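The Last Laundry Room in Tadbridge

3 min read

When the Ekeck building went up on the north side of Tadbridge, every floor had a shared laundry room. Tenants signed up on a sheet by the door and paid with tokens from the front office. Today one of those rooms is left, and it closes in April.

The change has been slow. Apartments built in town over the past 20 years nearly all have a hookup in the kitchen or bathroom, and older buildings have been refitted to match. Owners say renters ask about laundry before they ask about parking. At Ekeck, plumbers spent two winters running new drain lines, and the old rooms became bike storage.

For most households the gain is time. A wash can go in before work and come out after dinner, and there is no need to save up a week of clothes for one trip downstairs. 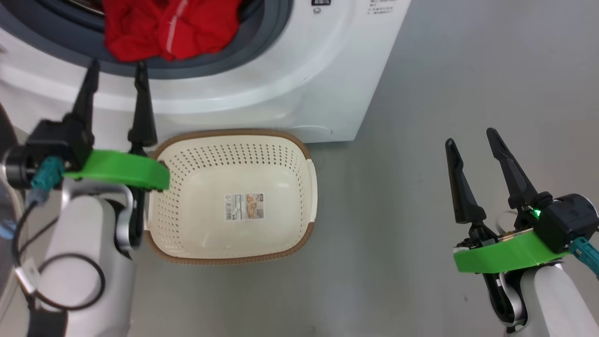

What it costs

A private machine is not free of trouble. Converting one apartment at Ekeck came to $3,275, and rents went up to cover part of it. Small bathrooms lost floor space. Noise travels too – the Wattimena apartments across the street now ask tenants to stop washing at 10 p.m.

Older tenants miss the rooms for other reasons. The bench by the dryers was where people heard who was moving out and which mechanic to avoid. Two neighbors who met there still trade spare keys.

The Skuton laundromat on the main road has picked up some of that traffic, mostly for comforters and rugs too big for a home machine. It opens early, and on cold mornings almost every chair is taken.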